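Balthorpe workshop notebook, 21st January

Results-archive day, and a really good one! The recount sheets from the Sonitby council election have all been keyed in now, 121 polling stations, and the totals match the declared result everywhere except three. Two of those are plain typing slips on our side (a 7 read as a 1, both times). The third is Kuson Road, where the sheet gives the runner-up 11 more votes than the declaration does. I love this stuff.
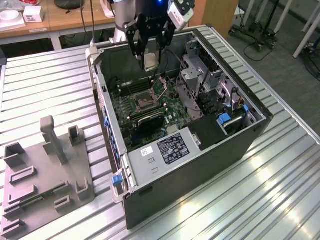 Tower on its side, gripper over the board.

Spent the afternoon on turnout. Steinbach ward is up by more than 5 points on the last contest, and nearly all of it comes from the two stations that moved to the school. Want to map that against the September register before anyone gets excited (I am already excited).

Protest timeline: the march dates from the local paper now sit in the same table as the count dates, so you can scroll down and watch the dispute grow. Still missing the objection lodged by the losing side. Ask the records office for a copy. 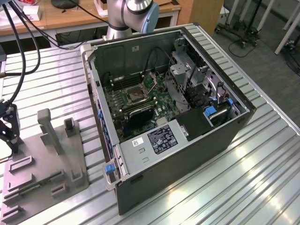 Case open, socket and memory slots in view.

To do: rescan Kuson Road, the fold runs right through the totals column. Fix the ward codes, Sonitby North is in there under two spellings. Then start on the spoilt ballots.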